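Lodley Bench Cell: Set-up and Care Guide
Section 6. Setting the grip for thin plastic bottles

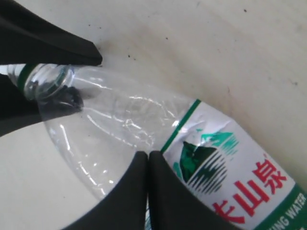

One reader of the last edition, writing in from the Putport site, told us that Section 6 sent them to the force setting far too early, and that they spent most of a shift turning numbers up and down when the fingers were simply out of line. We agree, and the section has been put in a new order. Finger alignment now comes first, then the closing width, and force comes last of all.

Please set aside 45 minutes the first time you do this. It goes much faster once your hands know the way, but the first time through you'll want to stop and look at things, and you should!

What you will need

The 2 mm hex key from the Plostier tool roll, a lint-free cloth, a flashlight, and a few bottles of the kind you mean to run. Thin drinking water bottles are the hardest case, so if you have those on hand, start with them. Any grip that treats a thin wall kindly will usually do fine with a stiffer one.

CAUTION: Press the hold button and wait for the amber light before you put your hands near the fingers. The fingers stay under spring load even when the arm is still.

6.1 Lining up the fingers

1. Jog the arm to the service position and press hold.
2. Wipe each finger from the base out to the tip. Dust from the bench collects on the inner faces and makes the plastic slide.
3. Loosen the set screw at the base of each finger by half a turn and no more. If a screw comes all the way out, you'll find spares in bag 14.
4. Bring opposite tips together by hand until they line up, with a narrow gap left between them. They should come close without rubbing.
5. Tighten the screws a little at a time, going back and forth between the two sides, and check the gap again when you're done. It does like to wander on that last quarter turn.

6.2 Teaching the closing width

1. Lay a bottle on its side on the work surface, at a slant to the arm. A slant is a fairer test than a nice straight bottle, and your real bottles won't all arrive straight.
2. Release hold and open program 581 on the Vrettos panel.
3. Step the fingers closed with the minus key until they touch the bottle, then press Teach.
4. Check the wrist camera view. You want to be able to see the bottle's neck and at least part of its label while the fingers are in place.

Note: Clear plastic throws back a lot of light. If the view shows mostly glare, turn the bench lamp down before you change anything in the camera menu.

6.3 Setting the force

1. Start at 200 on the force scale.
2. Run one lift and watch the wall of the bottle under the fingertips. A slight dimple is fine. A sharp crease means the force is too high.
3. Go down in small steps until the bottle slips, then come back up two steps and save.

If the bottle still slips after all of this, go back to 6.1 before you raise the force. Worn finger pads are covered in Section 9.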